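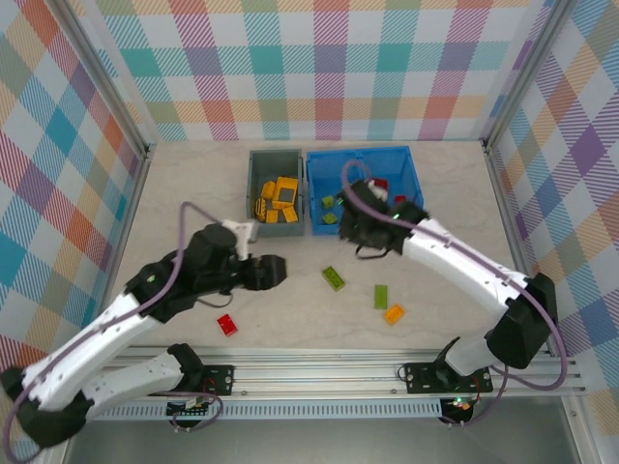 Block sort, two arms. Right gripper down in the blue bin, left one open by the gray bin.

Geum table gallery, April

Quick page so people stop asking me for it over chat. Will tidy later. More pictures when Tonantzin gets her folder sorted out, for now it's the one up top plus notes.

What we're doing: collecting demos for the block sorting policy. Two arms, two bins, mixed colors. Somebody drives, the arms follow, everything gets logged. Then the next episode. And the next.

Count so far: 219 episodes kept, 11 thrown out. Most of the thrown out ones are mine, sorry. Let go of the block too early, or drove both arms to the middle at once and had to bail.

Yellow goes in the gray bin. Other colors go in the blue one. Please don't improvise, Shih-chieh had to relabel a whole evening of episodes where the rule got flipped halfway thru.

Start layout: scatter the loose blocks between the arms, some flat, some standing up, some at odd angles. Don't line them up nice. We did 80 episodes with everything square to the walls and the first policy fell apart as soon as a brick was turned. Messy is good. Bins can start with blocks already in them, we want that too.

The plaid walls stay. Deok-su wants a second set with a plainer backdrop, that's a seperate batch and gets its own tag. Do not mix them.

Drivers this month: Shinji (mornings), Kianoush (after 4 pm), me whenever there's a gap. Shinji is slow and very smooth, Kianoush is fast and a bit jerky. We keep both styles. Varkent folks asked for only the smooth ones, told them they can filter on driver name.

If you take a turn: pause 2 seconds before you close the gripper, and again after you open. Makes the cut points way easier to find. Missed a grasp? Go back and try again in the same episode, don't restart. Recoveries are worth having.

Notes field: write what went odd. "ok" is not a note.

Uploads go to the Ziltasley share, folder named by batch then driver. Ask Tonantzin for access.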